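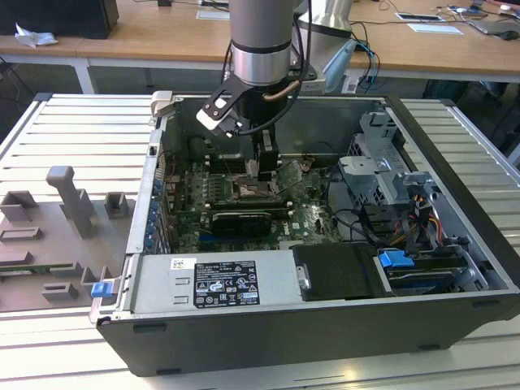
*By Tharushi Navaratnam. Posted 18 May 2018 in Workshop Notes*

# Cleaning out an old Dell tower

Ours is called Cusard, a name it was given years ago when everyone thought naming computers was fun. It came out from under a desk with enough fluff behind the front panel to knit a second computer.

You'll need a soft brush, a can of air, a cotton bud or two and an evening with no other prospects.

1. Shut it down, switch off at the wall and pull every cable. Hold the power button in for a few seconds.
2. Lay the tower on its side and take off the side panel. Put the panel somewhere you won't step on it. I speak as someone who has bought a replacement.
3. Look before you touch. With the case open like this you've got the green motherboard in the middle, the power supply below it and the drives over to the right. Anything bright blue, such as the handle on the drive bay or the little clips along the expansion slots, is where your fingers should go first. Plain grey metal is mostly there to cut you.
4. Brush the heatsinks gently, then use short bursts of air. If there's a fan, hold it still with a finger.
5. Take out the expansion card only if it's filthy. Undo its clip and lift it straight up. Wiggling is for teeth.
6. Leave the power supply shut. The label is covered in safety symbols and they aren't decoration. Blow through the vents from outside and move on.
7. Check the memory is pushed fully home. Levente Sárközi once spent a whole weekend in April reinstalling Windows over a stick that wasn't.

Put the panel back, reconnect the cables and switch on. If it beeps at you, go back to step 7.

Cusard now starts without the hairdryer noise. It is still slow, but there's no brush for that.

Next up is Akanda, the laptop with the jam in it.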